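Wire mesh desk shelves — do they do anything?

Posted 10 December 2024 by Till Fuchs

I've been putting off tidying my work table for most of the year and the general advice I keep getting is "buy a wire mesh shelf and a couple of plastic baskets". My sister says it. The man in the Honier shop says it, but he would. I've now looked at so many black grid cubes that I see them when I shut my eyes.

My doubt is simple. A shelf on a table takes up table. If the table is too full, I don't see how putting a large box on it helps. The photos in the shops always have one plant and a notebook in them, and I own neither.

What I have is post, cables, two staplers (don't ask), sewing bits, batteries of unknown health and a tin of screws. Table is white, against a white wall, 52 inches wide. Has anyone done this and still been pleased with it a few months on?

---

marrowfat

Had one for over 3 years. It's fine. It holds things. I wouldn't write home about it.

The one thing I'd say is check what the floor of it is made of. Mine was bare mesh all the way round, bottom included, and pens went through it, paper clips went through it, and anything with a small foot stood crooked. I ended up cutting a bit of board to fit. If you can get one with a proper solid base, get that.

---

Rüdiger Baumgart

I'll be the grump then. Mesh is a dust catcher. Each little square has four sides and every one of them collects fluff, and you can't wipe it, you have to go at it with a brush like you're cleaning a grill. Solid sides take one pass with a cloth. I had the Idley one and gave it away after a winter.

Also agree with the original question. You gain the top and lose the bottom. Most people stack the top with rubbish they can't reach and then work on a smaller table than they had before.

---

pottingshed_jo

You don't lose the bottom, Rüdiger, you put things in it! That's the point of an open front. The stuff that was spread flat now goes upwards. I've had a tall one at the back of my sewing table since January and I've got most of my elbow room back.

Dust, yes, all right. I take mine outside and blow on it. Takes a minute.

---

Rüdiger Baumgart

You take it outside and blow on it. With everything out of it first, presumably. So it isn't a minute.

---

pottingshed_jo

Fine, five minutes. Twice a year. I can spare it.

---

quillfeather

I think you're both arguing about the shelf when the trouble is the stuff. Till has two staplers. No shelf fixes that. Empty the table down to nothing, put back what you used this week, and see how much is left over. When I did that I found I needed one basket and no shelf at all.

I'm also not convinced by the baskets people buy. The Buschmann ones get praised all over this board and they're just plastic tubs with sloping sides. Sloping sides mean two of them next to each other waste a wedge of space between them. Straight sides every time, if you're putting them on a shelf.

---

marrowfat

Sloping sides stack inside each other when empty, though. Straight ones don't. Depends whether you're storing things or storing baskets.

---

slowkettle

I have the black mesh sort with a wooden bottom panel, and I'll stick up for it a bit, though I came to it as doubtful as you. The panel makes a big difference. Things stand up straight and you can slide a basket in and out without it catching. I keep the shelf right at the back and the basket out in front where I can reach it, and apart from a banana and a red fruit beside the basket the rest of the table I leave bare.
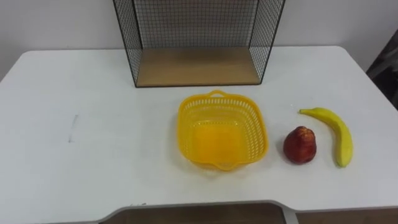

Does a mesh shelf need fixing to the table? A low one can stand on its own weight, but a tall one is better screwed or strapped to the wall, especially if children or cats are likely to pull at it.

I'd add to that: don't load the top first. Put the heavy things on the wooden base and only then think about the upper part. I did it the wrong way round and the whole thing wobbled every time I typed, and I blamed the shelf for a fortnight.

What I'm less keen on is the thin rail along the front edge of the panel. It stops things rolling out, which is good, but crumbs and thread collect behind it and you have to dig them out with a fingernail. And I'm not saying anyone needs yellow for the basket, but I do find I put things back in a bright one. I had a grey one before and I simply stopped noticing it.

---

Till Fuchs

Thanks slowkettle, that's more useful than the whole Honier catalogue. The bit about the basket colour sounds like nonsense to me, I'll be frank. A basket is a basket.

How deep is the shelf, front to back? Mine would have to share with a laptop.

---

slowkettle

Haven't got a tape to hand. Deep enough for a basket and no more. If you pull your chair in and your laptop is hanging over the edge, it's too deep. I'd cut a piece of cardboard to the size on the label and leave it on the table for a few days before paying for anything.

---

quillfeather

The cardboard trick is the first thing in this thread I'd spend money on, and it's free.

On colour, I'm with slowkettle, oddly. White table and white wall, anything pale just vanishes. I lost a white tape dispenser for a month and it was in front of me.

---

brackenlane

Reading with interest as I'm the other side of this. I bought the Pranus mesh unit on the strength of a thread exactly like this one and I regret it. The corner bars weren't square, so one foot hovered. I bent it, it hovered on the other side. In the end I put folded card under it and it's been like that ever since. Run your hand round the feet in the shop if they'll let you. Put felt pads on as well, mine left grey marks on a white top that took a lot of rubbing to shift.

Paid 900 for shelf, baskets and delivery back when I was living in Sweden, so that's kronor before anyone faints. Still too much for something that leans.

---

Rüdiger Baumgart

Grey marks on the table. Add that to my list.

---

pottingshed_jo

Felt pads cost next to nothing. You could make a list like that about chairs.

I do think the open sides are worth the dusting. With a solid box I forget what's at the back. With mesh I can see from the side whether I've run out of envelopes. It also doesn't make the table feel like it's got a cupboard sat on it, which matters in a small room.

---

Rüdiger Baumgart

You see the envelopes. Your visitors see the envelopes too. I'd sooner have a drawer.

---

marrowfat

A drawer is where batteries go to die. Till already has batteries of unknown health.

---

Till Fuchs

Right, I did quillfeather's emptying this afternoon. Everything off and on to the bed, which I now have to clear before tonight. One stapler has gone in the charity bag. The cables were the worst, I had leads for things I haven't owned in ten years. The post was nearly all envelopes with nothing in them.

What's left would go in one basket with a bit of pushing, plus the screw tin. So I'm still not sold on the shelf. I've put a cardboard shape at the back of the table and so far all it's done is annoy me, though I did put a mug on it without thinking.

---

quillfeather

That mug is your answer. Flat surface at the back, things will land on it.

---

slowkettle

Or that's the argument for it, as the mug would otherwise be next to the laptop. Leave the cardboard a week. Small things in the basket in front, tall things and paper at the back, and nothing on the top that you need daily. If you find you never reach for that back strip, you can do without. I wouldn't put the screw tin on mesh whatever you choose, it scratches the black off.

---

brackenlane

If you do give in, don't get the Pranus.

---

Till Fuchs

Noted. I've bought a basket and no shelf for now. It's green, they were out of everything else. Will report back when the cardboard gives up.

Last updated by the moderators after merging two duplicate replies. Thread 1621.

Contact the board | Copyright remains with the posters | Back to top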